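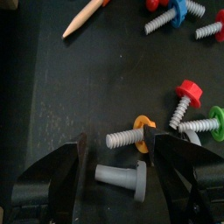

# Cillero (shotgun)

Search this site Enter keyword Go

May 24, 2021. By the editors

The Cillero is a side-by-side, double-barrelled shotgun made by a small workshop of the same name in the hill town of Drudelero. It was sold mainly to farmers and rough shooters, first locally and later through an importer in Hunavby. Production is generally said to have ended when the owner's family sold the premises, although guns put together from leftover parts were still being offered some years afterwards. The Cillero has gained a reputation among collectors that the surviving evidence only partly supports.

## Design

The Cillero is a boxlock with two triggers, a straight-hand stock and a manual safety on the top strap. All known guns are in 12 bore. A 20 bore is mentioned in one trade list, but no specimen has been recorded, and the entry may be a printer's mistake that later lists copied.

The action closely follows a pattern used by many makers of the period. Claims that the workshop devised its own locking system rest on a single advertisement, which calls the bolt "our own improved type" without saying what was improved. Gunsmiths who have stripped later examples report nothing unusual in it. Ejectors were offered at extra cost. Most surviving guns are plain extractor models.

Engraving is light and sometimes careless. On several guns the border lines on the left and right of the action do not match, which enthusiasts put down to hand work and which might just as well be haste.

## Grades

The maker listed 4 grades. The difference between the lowest and the next one up seems to have been the butt plate and a slightly better piece of walnut. The top grade was advertised with "selected barrels", a phrase found in a great many gun catalogues and rarely explained in any of them. Barrels on the top and bottom grades carry the same proof marks and, where they have been measured, much the same choke.

## Production figures

The number of guns made is disputed. The figure most often repeated is 3,380, which comes from the highest serial number seen on a complete gun. It assumes that numbering began at one and that no numbers were skipped. Neither assumption has been shown to be safe. Small workshops often began at a higher number to look better established, and there are long gaps in the Cillero series from which no gun is known.

An order book held in private hands covers roughly 600 guns and stops in April of its final year without comment. Only part of it has been copied, and the copy does not show grades. Dealers who quote it as proof of rarity have mostly not seen it.

## The Butt trials

Much of the gun's standing comes from the Butt trials, a pattern-testing event held on the shooting ground at Butt. Later advertising stated that a Cillero "outshot all comers". The printed results, where they can be found, list no Cillero in the first place of any class. It appears in second place once, in a class with very few entries.

It is possible that the advertisement referred to an informal shoot held at the same ground. No account of such a shoot has been traced. The claim has nonetheless been copied into two collectors' guides and a good number of auction descriptions, usually word for word.

## Reputation and faults

Owners describe the gun as light and quick to mount. The same lightness makes it unpleasant with heavy loads, and cracked stocks behind the action are common. Loose barrels are also reported – hardly surprising in a working gun of this age, though sellers tend to call it "honest wear".

Guns marked for the Hunavby importer often fetch more than those sold at home. The reason usually given is stricter inspection before export. There is no record of any such inspection, and the importer's stamp was applied after arrival.

## See also

Boxlock action
Choke (shotgun)
Proof marks

Contact us | Copyright, all rights reserved | Back to top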